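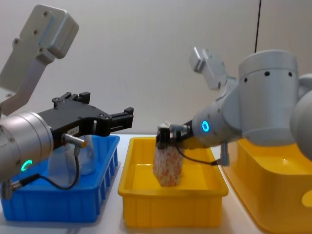
No. 51

In March our parish got its second deacon. Žofie Kadlec was ordained at the church in Jakholm, and I went up by train the evening before with Lai-ching Lo, who had offered to do the flowers and needed someone to carry the buckets.

I have known Žofie for 11 years. She came to us as a lodger of Mei-kuen Peng's when she was still working in accounts at Cheung, and for a long time she sat at the back and left during the last hymn. Then she started reading the lesson, then she took over the Wednesday lunch when Mei-kuen's hip went, and at some point it was understood that she was going forward for training. I don't remember her announcing it.

The service began at half past ten. It was long, as these things are, and the church was cold enough that most of us kept our coats on. Jakholm seats 371 according to the card by the door, and the side aisles were full as well. Kylie Nepia sang the psalm on her own, no organ, and took it slower than we do at home. I liked it better that way.

The part I hadn't seen before was the handing over of the book. The bishop holds it out and the new deacon takes hold of it, and for a few seconds both of them have it. Žofie told me afterwards that she was mostly thinking about her shoes, which were new and slippery on the step.

Siu-fong Tsai preached. He was her tutor for two of the three years and he kept it short. He talked about the seven in Acts who were chosen to see that the widows were fed, and said that people tend to treat that story as the lesser job being given away so that the apostles could get on with the proper work. He doesn't read it like that and neither do I. Stephen is one of the seven, and he gets the longest speech in the book.

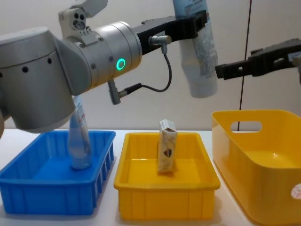

Green ring, black gripper.

Lunch was in the hall - soup, bread, two sorts of quiche and a very large trifle. Žofie's mother had come a long way and has little English, so she and Lai-ching got by on nods and second helpings. There was a collection for the roof, and the plate came back with just over 1000 in it, which will pay for the scaffolding and not much else.

Žofie starts with us properly after Easter. She will take the early service twice a month and do the hospital visits that have been shared out between four of us since the autumn. She has also asked to keep the Wednesday lunch. I said she might want to let something go, and she said she would think about it, so I expect she'll keep it.

We missed the ten past four and got the next one. Lai-ching slept most of the way with an empty bucket on her lap. I have two of Jakholm's vases here by mistake - they are wrapped in newspaper in my porch, and if anyone is driving up that way before Easter I would be glad if they could take them back.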